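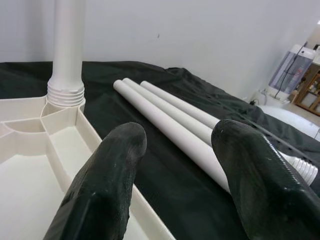
Rack Assembly, Picture by Picture

Welcome to the Rultby gallery page! I'm Nikau Doolan, and I look after the assembly recordings that go into Trilla, our learning system for putting household things together. We're aiming for 1000 examples by the end of August, and we have 400 saved so far, so there's a good way to go yet – but I'm enjoying it more than I expected to.

The picture at the top comes from the wrist view, with one pipe standing in the base and three more lying side by side on the dark cloth, waiting between and behind the fingers. I'm fond of this view, since the threaded collar shows up so clearly, ridges and all.

White parts against a white wall gave us a fair bit of trouble in the early recordings, and the dark cloth under them has been a real help (thank you to everyone at Lindqvist who suggested it!). Each example runs 30 seconds or so once it's trimmed, and the next 87 will all be about picking up a loose pipe from a new starting angle – slow going, but lovely to watch.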